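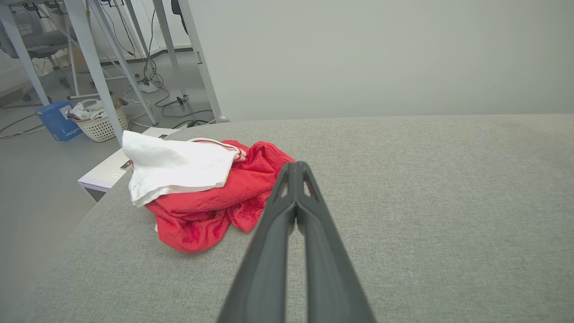
About Bhardwaj Heritage Walks

Bhardwaj Heritage Walks is a small tour company for people who like old buildings and want time to look at them properly. We run guided day walks and longer trips to forts, stepwells, gateways and palace towns in northern India, and we have been doing so for 12 years. Our head office is in Jarkora, close to the old bus stand, and we keep a booking office in Belby for guests travelling from the UK.

How we started

The company began with a single walk along the town wall at Jarkora. It took two hours, cost very little and ran only on winter mornings. Guests kept asking what else there was to see nearby, so the following January we added a second route to the hill fort at Lusilel. The fort is still our most popular trip. There are 273 steps from the lower gate to the main courtyard, with a good shaded resting place about halfway.
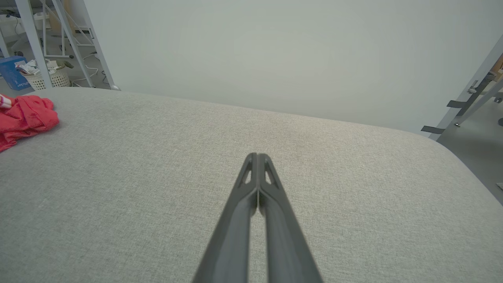
Most visitors give Lusilel an hour on the way to somewhere larger. We allow a full morning, which leaves time for the water tanks and the painted rooms on the north side – these are often locked, and our guides arrange entry beforehand.

Our guides

All our guides live in the districts where they work. Each one trains with us for a full season before leading a group alone. They speak English and Hindi, and several also speak French or German. Where a date or a story is disputed, they will tell you so and give you both versions.

Group sizes and pace

We take no more than 12 guests on a day walk and usually fewer on longer trips. Walks start early in the hot months. If you have trouble with steps or uneven ground, tell us when you book and we will suggest a suitable route. The palace gardens and the lower town at Lusilel are mostly flat.

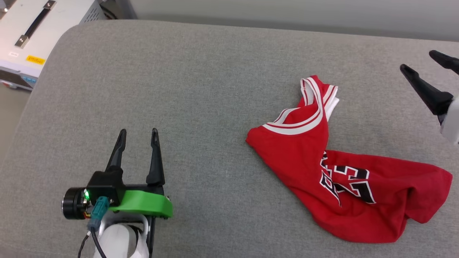

Private walks can be arranged for families, schools and societies. We ask for 2 weeks' notice for these, or longer during the wedding season when hotel rooms are scarce.

Looking after the sites

From every day walk booked we set aside 500 rupees for repair work in and around Jarkora. So far this has paid for new signboards, drain clearing at the stepwell and a handrail on the steepest part of the fort path. Entry fees are included in our prices.

Contact

Both offices answer emails in English and Hindi. Please give your travel dates, the number in your group and any places you already know you want to see.

Page last updated May 4, 2024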